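Last updated: June
Search this site Go

Three weeks with the Camargo gripper kit 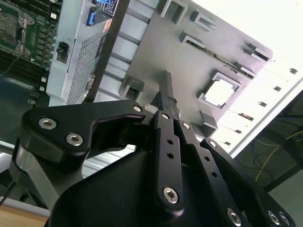 The Camargo's fingertip down on the floor of a server chassis.

I bought the Camargo kit from Niline in the spring, after putting it off for most of a year. It cost me $1,935 with the wrist plate and the small camera, plus $268 for the extended fingers. The fingers are the reason I'm writing this. Most of what I want a robot to do is inside a computer case, and the standard ones are too short and too wide for that.

The kit came to my shop in Vuroldale in one box. Assembly took me an evening. The links are flat black metal and they go together with hex-socket screws, and the right key is in the box. The manual skips a step where the long link meets the housing. If yours feels stiff at that joint, back the screw off a quarter turn.

Server cases are a fair test. The floor is full of stamped tabs and slots, and the tip has to fit between them without catching. I set up 100 reaches to points I had picked on the floor of a case and let the arm run them at slow speed. It hung up on a tab 31 times. That sounds bad, and the first batch was. Most of those came before I redid the camera calibration — after that it hit a tab only now and then.

Things I like: the narrow tip, the stiffness, and screw heads you can get at without taking the whole thing apart. The camera looks straight down the links, so you lose a good part of the view to the gripper itself. You get used to it, but I would pay for a mount that sat higher.

The software is the weak part. It wants a restart whenever the cable is pulled, and the force setting goes back to the default each time. I keep mine written on tape next to the keyboard.

I also looked at the Nellitz kit. It is cheaper and the software is better, but the fingers are thick and there is no long version. For picking parts off a bench I would get that one. For work inside a case I'm keeping the Camargo.

Next I want to try it on cable plugs.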